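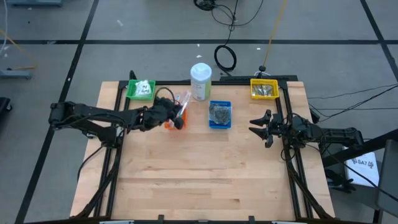 Hitolport costume shop moves to larger space ahead of Halloween season

A costume rental and sales shop in Hitolport has moved to a larger space and will open its full adult range there in August, the owner said.

Figueiredo Costumes left its old storefront on the harbor road after the lease ran out. The new shop is on the ground floor of a former shoe warehouse two blocks inland. It has 300 adult costumes on the rental racks and 57 children's sizes, which are for sale only.

The total stock, counting wigs, hats, masks, gloves and spare parts, comes to 3,618 pieces. Most of it was moved by van over a single weekend, with the large foam costumes going last so they would not be crushed under the boxes.

Stamatia Alexiou, who bought the business from the Figueiredo family and kept the name, said the old shop had no room for the bulky outfits that customers ask for most in the fall.

"People want to be a pineapple or a teapot, and a teapot takes up as much rail as six pirates," Alexiou said. "We were hanging them from the ceiling and taking them down with a pole."

The new shop has four fitting rooms, up from one. Two of them are wide enough for a person in an inflatable or hooped costume to turn around and sit down. There is a ramp at the side entrance, and the front door opens outward.

Rental terms have changed with the move. Adult costumes now go out for three nights instead of two, at the same price. The deposit is returned when the costume comes back with all its parts. Group bookings of eight or more can be picked up the evening before, after 5 p.m., once the regular counter has closed.
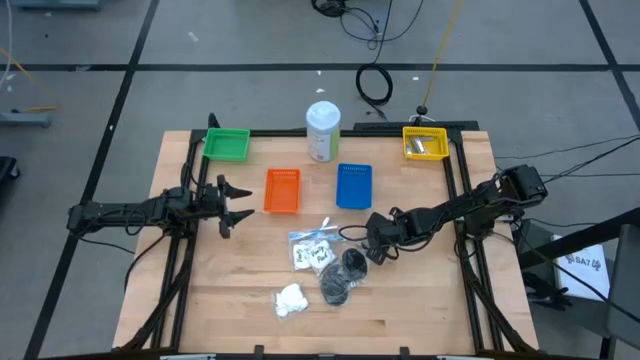 The shop will also stop renting out face masks. Masks that cover the mouth will be sold new, and the older rental masks have been given to the drama club in Dredska. Wigs can still be rented but must be tried on over a cap, which the shop provides at no charge.

Sizing was the most common complaint at the old location, Alexiou said. Many of the costumes came from different makers and a medium in one could be a large in another. Staff have measured every adult costume at the chest, waist and inside leg, and those numbers are now on the hanger tag in place of a letter size. For one-piece suits the tag also gives the length from shoulder to crotch.

The pirate, nurse and flapper costumes have been cut back. More space has gone to food costumes, farm animals and pairs, such as salt and pepper or a plug and socket. The pairs can be rented separately if the other half is already out.

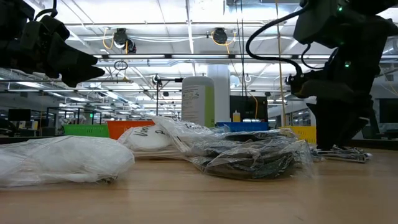
Small parts are being stored differently as well. At the harbor road shop, belts, collars and battery packs were kept in drawers and often went home with the wrong outfit. Each costume's extras now go into a clear plastic bag, much as the coiled black cable in the photo has been bagged, and the costume's name is written in marker on the front. The bag is hooked to the hanger and checked against the tag at the counter when it goes out and when it comes back. Light-up costumes get a second bag for the charger.

Repairs will be done on site for the first time. A sewing table has been set up at the back, and customers may bring in their own costumes for zippers, hems and torn seams. Foam and wire work is limited to items bought or rented from the shop. Turnaround for a zipper is one week, or longer in October.

The shop's largest single order so far this year came from the Flarnania street parade, which booked a full set of sea creature costumes for its marchers. The set includes a lobster worn by 2 people, one behind the other, with a viewing panel in the shell for the person at the back. It was too long to be assembled at the old shop and was put together in the new one.

Opening hours will be 10 a.m. to 6 p.m., with a later closing time of 8 p.m. through October. Reservations for Halloween week can be made at the counter or by phone. A costume is held for one day without a deposit and then returned to the rack.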